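Zerouali House, Plekcombe — reviewed Dec 13, 2020

We stayed four nights in October for my sister-in-law's birthday, and I'm only now getting to this, so forgive me if the soup has changed.

Check-in was handled by Josefina Farías, who had our keys out before I'd finished spelling my name. The room was on the second floor, facing the garden, with a bed you could lose a spouse in. The radiator has two settings, off and Sahara. We slept with the window open and were perfectly happy.

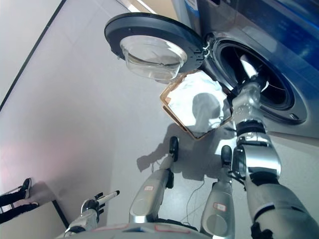
Dinner is the reason to go. The lamb had clearly been somebody's whole afternoon, and my husband, who normally rates food as "fine" or "not fine," asked for the recipe. He didn't get it. Portions are large and the dessert cart comes around twice, in case you showed some character the first time.

A few gripes. Breakfast stops at nine sharp, and they mean it. The Wi-Fi reaches the staircase, so that's where you'll meet the other guests. Parking is on the Wornovbridge road, a 200-yard walk with suitcases, all of it uphill — both ways, according to my knees.

The birthday cake came out with candles, singing and the wrong name on it. Ayman Hajji in the kitchen fixed the icing in four minutes and sent up a bottle of something fizzy. She's asked to be called Brenda ever since.

Four stars. We've booked again for spring, same room, thinner pajamas.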